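Jallik Moves Its Library to the Old Ferry Hall

17 Apr 2019

The town of Jallik has started moving its public library out of the brick building on Skamari Street and into the old ferry hall at the harbor. The town council approved the move last month after two years of talks. The new library is due to open in September.

The Skamari Street building has been short of space for a long time. It has one reading room, a small office and a basement that floods when the river is high. After the last flood, 3000 books had to be thrown away or sent out for repair. Since then the basement shelves have stood half empty, and older newspapers have been kept in rented storage on the edge of town.

The ferry hall has been closed since the bridge opened and regular boat service came to an end. It is a single large room with high windows on the water side. The town has kept the roof in good order but has not heated the building. New heating pipes are now being laid under the floor, and the ticket windows along the back wall will be turned into a front desk.

What Will Change

The new library will have 295 seats for readers, including a long counter facing the harbor. The children's section will be at the north end, next to the restrooms, with its own door to the street. A separate room will be set aside for meetings and can be booked free of charge by local groups — the old building had no such room.

Opening hours will be longer. The library now closes at five in the afternoon, which has been a common complaint from people who work outside town. From September it will stay open until eight on weekdays. Saturday hours stay the same, and the library will still be closed on Sundays.

Late fees will be dropped on the day the new building opens. Readers who have lost a book will still have to pay for it. Existing library cards will remain valid, and there is no need to sign up again.

The town also plans a set of evening talks in the meeting room during the first winter. Subjects on the list so far include local history, home repair and the fishing trade. Entry will be free. 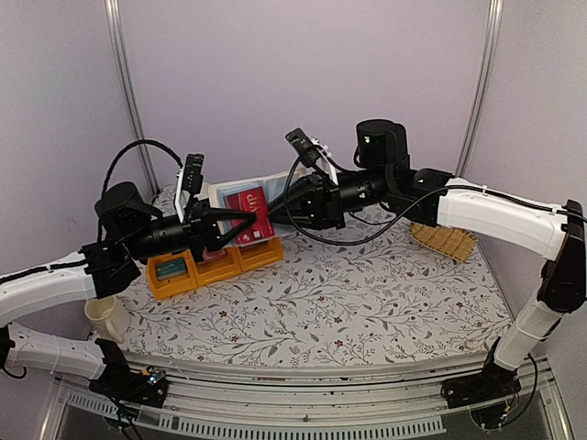
Closing Dates

The Skamari Street library will stay open through the spring with fewer books on the shelves. The reference section is being packed first, followed by adult fiction. Children's books will be moved last so that school visits can go on until summer break.

Readers may borrow up to 10 extra books each before the building closes, and these do not need to be returned until the new library opens. The return box beside the front steps will be emptied every day during the move.

Bus riders should note that the Trisurel line does not stop at the harbor at present. The town has asked for a new stop in front of the ferry hall, but no date has been set. The nearest stop is at Seok Square, a short walk up the hill. Parking for 10 cars will be marked out on the east side of the hall, along with racks for bicycles.

The council has not decided what to do with the old library. One plan would turn it into apartments, and another would use it for the town archive once the basement has been made dry. More than 1000 residents filled out a survey on the question over the winter — the results will be discussed at the next public meeting.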